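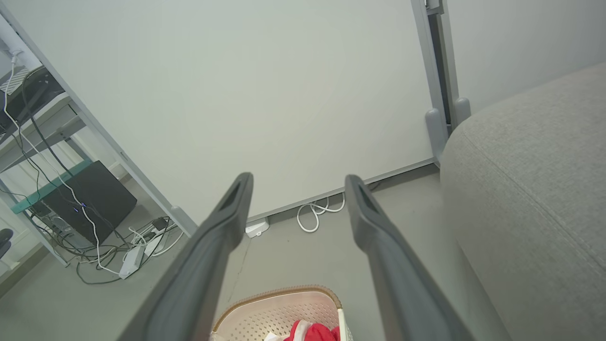
Two grippers, one basket of laundry: Sanurwood starts its finger trials

August 29, 2023

Print this article | E-mail this article
Share 29 | Comments 3

We've started comparing grippers at Sanurwood, and I got to tag along for the first round! There are two sets of fingers in the running - one from Pernau, one from Jorov - and both go on the same arm and get the same chore, picking clothes up one at a time. The target is 1000 picks for each set before anyone is allowed to name a favorite (I already have one, but I'm keeping quiet).

Clothes are a pain for a robot. A box has edges you can aim for, but a sweater just flops, and the fingers have to find a fold and pinch it. I've also been looking at what the wrist camera gets to see, and it's a funny view - lots of fingers, then whatever is past them. 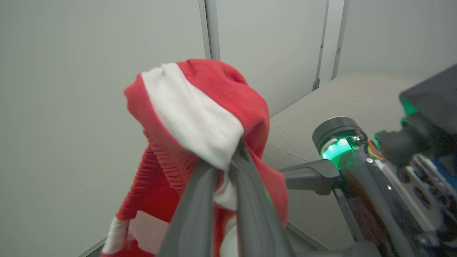 Red and white knit, held between the fingertips.

We're running everything on the Rüegg controller for now, same speed and same grip force for both. I asked for a softer grip setting too and got told to wait my turn. The next round has thinner stuff in it, T-shirts and pillowcases mostly, and I'll post the pick counts once both sets are through.

3 comments | Print | E-mail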